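Last updated in December
Filed under: Diary / Home and kitchen

I woke up early today and it was still dark, so I made tea and sat with the radio for a while. I had promised myself that I would finally finish the kitchen drawers this month. We moved into the flat in Drelville in the autumn and I still take a fork from a different place every morning. It is a small thing, but it makes me tired before the day has begun.

So after breakfast I took out everything from the wide drawer beside the cooker and laid it on the bed, on an old sheet. I was a little ashamed. There were rubber bands from vegetables, three bottle openers, candles for a birthday cake, the key to a bicycle I sold years ago, and the instructions for a toaster which we did not bring with us. Also a letter from Inell, folded very small, which I thought was lost. She wrote it when she was living in flat number 88 and had no heating, and she drew herself wearing all her jumpers at once. I read it twice and put it in my coat pocket, so that it will not go back to the drawer.

The boxes I wanted to use are the smoky grey plastic ones, with a pattern on the sides like water when there is a light wind. I like that they are half transparent. One can see there is something inside without seeing exactly what, and for a person like me this is a good compromise. They have an opening in the side for the hand, so I can pull them out from the shelf even when I am holding a pan lid in the other hand. I bought them at Safavi in the old street, where the shop is so narrow that two customers must agree who will breathe in. The man told me there was 20 per cent off if I took more than two. I took more than two, of course.

My first plan was made on paper and it was too ambitious. I wanted one box for eating things, one for cooking things, one for paper and string. Then I held the wooden spoon in my hand and did not know if the rice spoon is for cooking or for eating. We cook with it and we also serve with it. I telephoned Meinrad Sutter, because he was a cook on a lake ship for a long time and he has opinions about every object. He said that a thing should live where the hand looks for it first, and then he talked for half an hour about his knee. I wrote down the first part.

After lunch I started with the chopsticks. We have many that came with food from Bokura and I had kept them all in their paper sleeves, some of them very old and with a bit of soy sauce on the paper. I threw these away, not without regret. I kept the reddish-brown ones which my aunt gave us. They feel nice and they are not too slippery for noodles. I gave them a box for the beginning and I will see what comes next to them. Perhaps the long spoons, perhaps the skewers.

In the afternoon the post came, with the electricity bill and a card for the people who lived here before us. I must bring it to the office on the corner. I also bought bread, leeks and a piece of hard cheese, and I forgot the washing powder, which was the only reason I went out.

By five o'clock the light was finished and I had not finished. The bed is still covered with the things I could not decide about, so tonight I must either decide or sleep on the sofa. The candles I will keep. The bicycle key I will also keep for now, I do not know why. Tomorrow I want to wash the inside of the drawer with vinegar and cut a piece of paper for the bottom, and then ask Inell if she remembers drawing the jumpers.

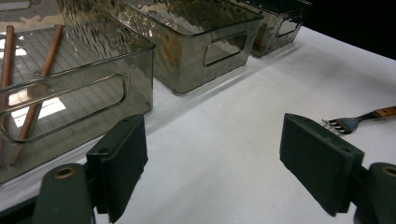
The chopsticks in their new box, and the next boxes behind.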